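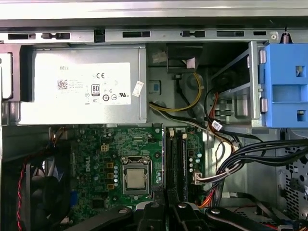
Ticket 117: gripper trial, wrist camera keeps losing the processor
Opened by: Rahel Haslinger
Cell: Marti
Status: closed, one bit carried over to a new ticket

Right, I'm writing this one up as I go because last time I left it till the end and forgot half of it.

What I'm trying to do: compare the Platis gripper and the Zorus gripper on the desktop teardown job, same arm, same wrist camera, same controller. The task is getting the fingers over the processor in an open Dell tower and stopping a set height above it. No lifting yet. I want to know which of the two we can trust near a socket before anyone asks me to pull a chip out with it.

What goes wrong: with the Platis on, the arm goes to the look-down pose, the Erell software finds the processor, and off we go. Then partway down the match score drops and the controller stops with "target lost". With the Zorus on it mostly carries on to the end. So the obvious conclusion is that the Platis is worse, and I nearly wrote that in the comparison sheet and went for lunch.

First try. Restarted the Erell software, reloaded the camera calibration. No change, same stop, same message. I did 8 approaches and lost the target on most of them.

Second try. Swapped the camera cable for the spare in case frames were being dropped. The log says no dropped frames before and none after, so the old cable is fine and has gone back in the drawer. Please don't bin it!

Third try. Lighting. The heat spreader is bare metal and it reflects whatever you point at it, so I turned the ring light right down and left only the ceiling lights on. This did help a bit — the stop came later on the way down — but it still came. Worth knowing anyway. I've left the ring light on the low setting for both grippers so the comparison stays fair.

Fourth try, and this is where I should have begun. I stepped through the approach by hand with the live view open and watched the score next to the picture. It's fine, fine, fine, and then it falls off a cliff as the fingers come in close. 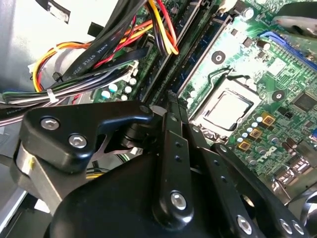 The matcher was using a mask file to ignore the gripper's own fingers, and the mask was the Zorus one. I'd swapped the gripper and the tool offset and never swapped the mask (my fault, the changeover sheet doesn't mention it, but I wrote the changeover sheet). So any bit of finger outside the Zorus outline was being treated as part of the computer, and the closer we got the more of it there was to be confused by.

Made a new mask for the Platis: jogged the arm up over a plain grey sheet, opened and closed the fingers through the full travel, saved the outline with a little margin. Took me longer to find the menu than to do it. It's under Tool, then Vision, then Exclusions, if anyone else is hunting.

Ran the 8 approaches again with the new mask and the ring light low. All of them got to the stop height with no lost target. Then I put the ring light back up to normal just to see, and got 3 stops in the next set, so the glare is a real second problem and I wasn't imagining it. Low light setting stays.

How the two compare, now that it's a fair fight: for getting to the processor I can't really separate them. The Platis has longer reach past the cables, and I like that, as the wiring in these towers goes wherever it fancies. The Zorus is easier to see around and feels less twitchy when I jog it in small steps. The Zorus also has a softer stop, though that might be the controller settings I've had on it since September. I'd want to reset both to defaults before I said so in a meeting.

Changes made:
Platis mask saved in the Marti tool folder, next to the Zorus one.
Ring light default set to low for the teardown job only.
Mask check added to the changeover sheet, between tool offset and the test move.

Still open: the software happily loads any mask with any gripper and says nothing about it. I've asked Erell support whether it can check the tool name first and throw a warning. That's gone on its own ticket so it doesn't get buried in here.

Closing this one, 24 December 2018. The arm is parked and the Platis is still fitted, with its own mask loaded this time. If you put the Zorus back on before I'm in, do the sheet from the top please, all of it, even the boring bits.

Rahel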